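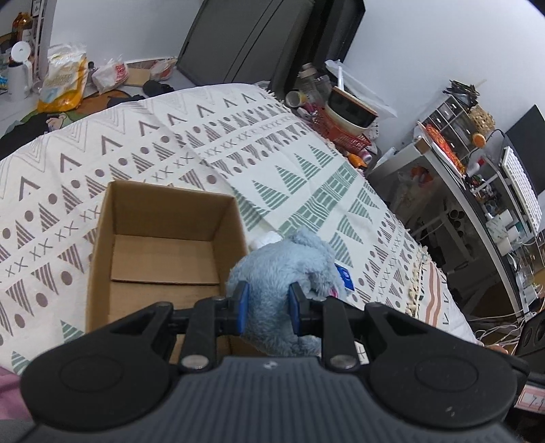

Figure 6. Light blue plush toy and open carton on a bedspread.

6. Packing soft toys and bedding for storage

Follow this section when you put plush toys, blankets or pillows into a Kikier storage unit for longer than one month. For clothing on hangers, see section 7.

Before you start

Wash or air everything at least one day ahead. Check the care label on each item first. Items marked "surface wash only" can be wiped with a damp cloth and a little mild soap.

You will need:
Cardboard cartons, medium or small
Packing tape
Plain white tissue paper
A marker
One inventory card per carton (in the back pocket of this guide)

CAUTION: Do not pack anything that still feels cool or heavy to the touch. Stuffing dries much more slowly than the outer fabric.

6.1 Preparing the carton

1. Open the carton and look into the corners. Do not use it if you find stains, grit or a sour smell.
2. Tape the bottom seam from the outside with two strips, one over the other.
3. Line the bottom with two sheets of tissue paper.
4. Write the unit number on one short side. Leave the top blank — it is hidden once cartons are stacked.

NOTE: Cartons that held food should not be reused, even if they look clean.

6.2 Filling the carton

1. Remove batteries from toys that make sounds or light up. Put them in a small bag and keep them at home.
2. Wrap any toy with hard eyes, buttons or a music box in one sheet of tissue.
3. Put the heaviest toys at the bottom and light ones on top.
4. Lay toys with long pile on their sides. Do not fold ears or tails under the body.
5. Stop when the contents are level with the top edge. The lid should close without being pushed down.

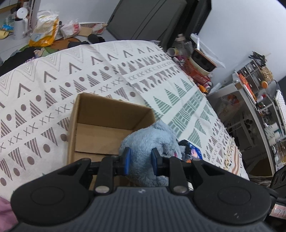

Figure 7. Fluffy toy at the side of an open carton.

Vacuum bags may be used for blankets and synthetic pillows for up to 8 months. Do not use them for down, wool or old toys stuffed with straw or sawdust.

6.3 Closing and labeling

1. Fill in the inventory card. A short list is enough, for example "bears, two baby blankets, green pillow."
2. Place the card on top of the contents and close the carton.
3. Tape the center seam only. Tape over every edge traps moisture.
4. Copy the card number to the short side, below the unit number.

6.4 Placing cartons in the unit

1. Set the first row on the slatted base supplied with the unit. Never stand cartons directly on the concrete.
2. Leave a hand's width between the cartons and the outer wall.
3. Stack no more than three high.

CAUTION: Do not use mothballs. The smell passes into neighboring units and is hard to remove from plush.

Customers at the Skumville site can pick up extra slatted bases at the front desk. Ask for Laimutė Adomaitis and give your unit number.

Section revised 2025-06-24.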